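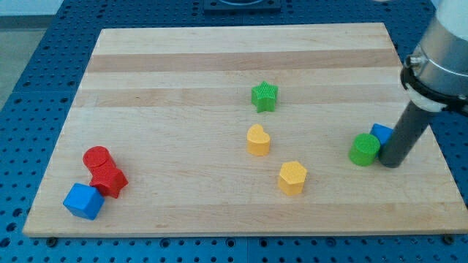
Kirsten Ross asked, at the first review of this project, whether a set of shaped blocks could be judged by anything other than how long it keeps a child's attention. Her remark was recorded in the minutes and became the starting point for the work reported here. The group agreed that attention alone was a poor measure, and the project brief was rewritten to concern sorting: whether a small set of blocks in mixed shapes and colors allows more than one reasonable way of putting them in order.

1. Background

The project was carried out by four students of the Munro design course between June and the following winter. The set under study, given the working title Surnow, uses plain solid shapes in strong colors. Cylinders, stars, cubes, a heart and a hexagonal prism were all tried. The choice of shapes was deliberate in one respect. Color and shape do not match up. Red is found on a cylinder and on a star, and a star may equally be green. Yellow is shared by the heart and the hexagon. A person who sorts by color will therefore arrive at different groups from a person who sorts by shape.

Earlier sets held in the Munro collection give each shape its own color. These are easier to tidy away, but they offer only a single answer, and the written comments left by previous classes suggest that older children lose interest in them.

2. Materials and preparation

The blocks are plastic, with a fine texture left on the surface. Smooth samples were considered and set aside after the group found them harder to hold. The working surface was a rectangular board with pale and slightly darker maple stripes, laid on a blue perforated table. Two other surfaces, a gray mat and a white tray, were used in the early sessions. The board was preferred because all the block colors could be read easily against it.

Blocks were scattered by hand before each trial. No fixed arrangement was used, although the group avoided placing all blocks of one color together.

3. Procedure

A total of 200 trials was planned, of which 183 were completed and recorded. The remaining trials were abandoned when the room was needed for examinations. Each participant was asked to "put the blocks in order" and was given no further instruction. The observer noted the first grouping made, any change of method, and the time at which the participant declared the task finished.

Hamish Crichton prepared the record sheets and checked them against the session log. Where a sheet was unclear, the trial was kept in the total but left out of the comparison of methods.

4. Results

Color was the most common first method. Shape came second, and a small number of participants built lines or patterns that followed neither. In 50 trials the participant changed method partway through, most often on reaching the stars. The usual sequence was to place one star with its color, notice the other, and then move both together.

The heart caused some difficulty. Participants sorting by shape had nothing to put with it and either left it alone or paired it with the hexagon — a return to color that several did not remark upon.

5. Discussion

The results support the decision to separate color from shape. They do not show that the set is better for learning, and the group makes no such claim. The instruction was also open to more than one reading, and some participants took "in order" to mean a straight line.

A second heart in another color would be a useful addition. The hexagon should be kept as a single piece for the present, so that the effect of an unmatched shape can be studied separately. Record sheets and the session log are held in the Munro project store under reference 322.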